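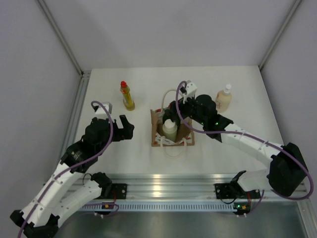

Gift bag packing trial: progress report, November

Home | Projects | Reports | Contact
November
Prepared by Ghazala Khokhar for Clanell

1. Purpose of the work

The trial covers the packing of household bottles into open paper gift bags for the Nakilitz seasonal range. Funding was agreed for one packing bench, the bags, and the staff time needed to settle a packing order that holds for mixed bottle shapes. This report covers the second stage.

2. Set-up

Packing is done on a white rectangular table inside a walled enclosure. The bag stands near the middle, opening upward, and the bottles still to be packed stand free on either side of it. The current bag is brown paperboard, with a white outer surface printed in red and dark green and two cream rope handles. The sides flare slightly at the top.

The handles remain the main nuisance. One can arch up behind the opening while the other droops forward and lies on the table in front of the bag. Seidu Dankwa tried folding both outward before packing. The front handle stays down. The rear one springs back in most cases, and we now leave it alone unless it crosses the opening.

3. Bottle types

Three shapes are giving us most of the information.

Slim bottle, red cap, yellow liquid. Transparent, with a narrow, curved body and a yellow label round the upper part. It goes in easily but needs a neighbour to lean on.

Pump bottle, cream or pale beige contents. Broad translucent body with a white pump. The pump adds width in one direction only, so it is turned to follow the side of the bag before it is lowered.

Pale greenish-white bottle, rounded white cap. Used as the early item. It tends to lean once inside, cap upward and to one side, and takes up more of the floor of the bag than its base would suggest.

4. Results to date

Bags packed in this stage: 200. Individual bottles placed: 574. Bags that had to be emptied and packed again: 56.

Most of the repacks came from one fault. Where the first bottle was allowed to lean across the middle, the pump bottle could not be seated and its head stood above the rim. Placing the first bottle against the rear side reduced this, though it did not remove it. Reinaldo Moura is keeping the repack sheet and will separate handle faults from leaning faults in the next stage.

Damage to the bags was slight. In 2 cases a rope handle pulled through its hole when the full bag was lifted. Both were from the same Hudec delivery, and the supplier has been asked for a larger knot on the inside.

5. Changes made

- Bags are opened fully and squared by hand before the first bottle goes in.
- The pump bottle is no longer packed first.
- Tissue has been dropped until the packing order is settled.

6. Spending

Bag purchases are within the agreed amount. Staff time is slightly over, owing to the repacks, and will be met from the unused tissue budget. No further money is requested for this stage.

7. Next stage

Kulsoom Dogar will repeat the work with the Aslow bag, which has a wider base and shorter handles. The same bottles will be used so that the repack figures can be compared directly. Ermanno Orlandini has asked for a lifting check on every tenth full bag, and this has been added to the work sheet.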